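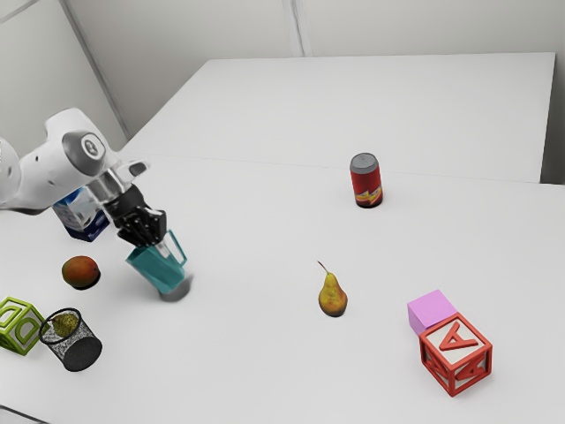 White robot arm with a teal mug, computer rendering.

Shobha Arumugam comes to our talk with a bag full of papers and asks first if she may sit near the door. The evening screening of her second film, Flitura, has started in the big hall of the Rao, and she wants to hear the music at the end of the first part. "The speakers in this house are kind to the low notes," she says. "In Rinbridge they were not so kind, and I suffered for two hours."

Flitura is a quiet drama about two sisters who inherit a ferry and cannot agree who should sell it. The older one stayed in the village, the younger one returns after 14 years with a son who does not speak the language of his grandmother. Most of the film happens on the water or in the kitchen of the ferry house, and there is very little shouting in it.

I ask her why she avoided the big quarrel that the audience expects from the first minutes.

"I wrote it," she says. "I wrote it three times. It was on page 60, then on page 80, then it was almost the last scene. Each time I read it with the actresses it was good, they were very good, and each time I felt that I had seen it before in some other film. So we kept only the part after the quarrel, when they wash the dishes."

That dishes scene lasts a long time, and there is no cut in it. The cameraman, Venkatesh Mudaliar, stood on a crate outside the window for the whole of it. He joins us for a short while with a cup of tea and remembers the night mostly because of his knees.

"Shobha does not say how long a take will be," he says. "She says, let us see. I have learned to wear good shoes when she says this."

They shot for 17 days in and near Gakurwood, in March, with a crew of up to 15 people depending on the day. The ferry was real and had to work for the passengers until the afternoon, so the scenes on board were made in the last hours of light. Mudaliar thinks this helped the film. The faces are often half dark, and he did not add lamps where he could live without them.

"On the first film I lit everything," he says. "I was afraid that someone would ask me why they cannot see the eyes. Now I think, if you hear the voice, you can wait a little for the eyes."

He goes back to the hall then, and Arumugam takes a script from her bag to show me how it looks after a shoot. The pages have become soft, and many lines are crossed out in green. She says that she removes words until the actors begin to complain, and then she gives one or two of them back.

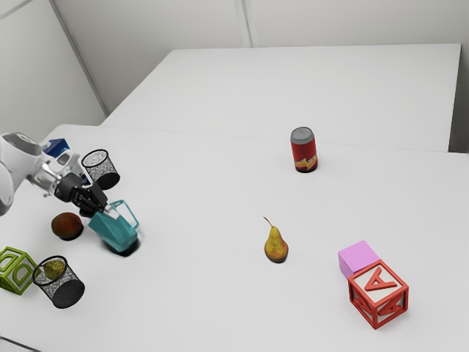

She did not study film. She worked in the office of a shipping company and wrote short plays for a radio station in the evenings, and she believes that radio taught her more than any school could do. "On the radio a door is a very important thing," she says. "You must decide if it is heavy, who closes it, and if this person is angry. When I came to film I still thought about the doors first."

One can notice it in Flitura. The gate of the ferry makes a long, rusty sound, and near the end, when the younger sister opens it alone, it is the first time we hear it without the engine. I tell her that people in my row became very still at this moment. She looks pleased, but says that the sound was almost lost. The recording from the location had a dog in it, and the editor preferred a cleaner one from another gate. They argued about it for a week. In the end the dog stayed.

I want to know about the boy too. He is played by a child who had never acted, and he has perhaps ten sentences in the whole film. Arumugam did not give him the script. She told him each morning what his character knew, and nothing about what the adults were hiding from him.

"He asked me better questions than the producers," she says. "He asked, why does my aunt not sit down when we eat? I had not decided this. I went home and I wrote the answer."

The Rao has 415 seats, and for tonight they are nearly all sold. She is happy about it but also careful. Her first film had a full opening evening and then disappeared from the program after a few days. With Flitura the distributor wants to go slowly, one town after another, and she will travel with it as long as they pay for the train.

About the next project she does not like to speak. There is a story, it has a man in it this time, and it takes place inland. "No boats," she says. "Venkatesh has asked me for this in writing."

Then the music begins behind the door, and she lifts one hand so that I stop asking. We listen until it is finished.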